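An Afternoon at the Clinditz Open House

I had wanted to see inside the old Clinditz building for years, mostly for the brick, so when Trilico opened its doors on 5 September 2019 I cleared my afternoon and went. I came home with sore feet, a tote bag and far too many notes. 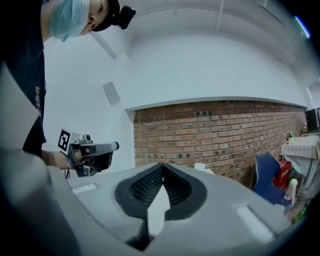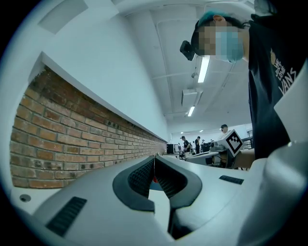
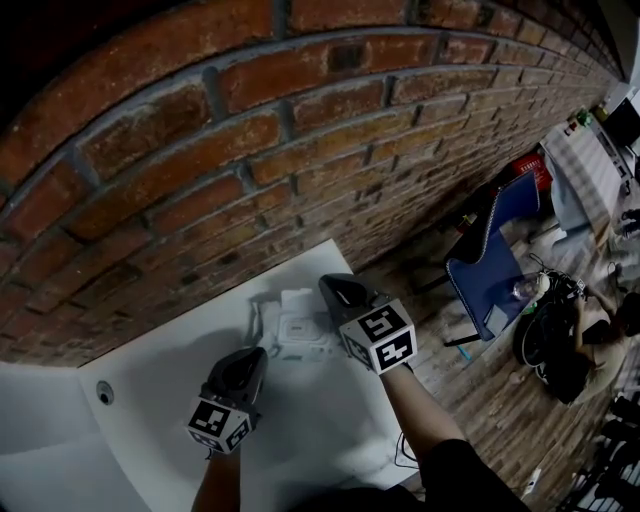 Posted by Trummer

Let me start with the walls, because I fell for them right away! The red brick has so much going on up close. There are rust reds and oranges and browns all mixed together, thick gray mortar, chipped edges, pale dusty smears, and one brick with a dark stain that is nearly square. I love that they left it alone. So many places would have sandblasted the whole thing or painted it cream.

Up against the brick stands a plain white table with a round cable hole at one end, and this was the packing table, my favorite stop of the visit. I know, packing! But I could have stayed there all day. People lean right in over the work, heads down, and there is hardly any talking. Masks on, short sleeves, caps for some (one person had the most wonderful teal hair, and I am now thinking about it for myself). A package lies on the table and two hands come in from either side, and you find yourself holding your breath over something you would normally tear open without a glance.

I ship small things from my kitchen, so I paid attention. The big lesson for me was how little was on the tabletop. Mine has the tape, the other tape, the mail, a mug and usually the cat. The second lesson was the height. I'm forever hunched over a low coffee table and my back lets me know about it, and I've already been measuring the workbench in the garage.

After that the route went upstairs. The storeroom has 383 numbered bins, according to the card on the door, and the handwriting on the older labels is gorgeous. The floor up there is 1850 square feet and it creaks all over. There was a display about the building too, with a panel on how Trilico moved in after the Lodow Street shop got too small. I would have liked more old photos and fewer floor plans, but the one of the loading dock in the snow was worth the climb.

A few practical things if you want to go to the next one. The tour runs 90 minutes and ours went over, which was fine with me. Parking on Lodow Street fills up early — use the gravel lot behind the building and walk around. Wear shoes with some grip for the back stairs. Coffee was free and pretty good, and the lemon bars were gone by the time I got to them, so head there first.

They told us 2000 people had come through since the first open house, and the next date should be sometime in July. I'm planning to bring my sister, who also sells online and wraps everything in three layers of newspaper. I'll park her in front of that white table for a while and go look at the bricks again. I still want to get a decent look at the far end, where the brick stops and the wall goes pale gray.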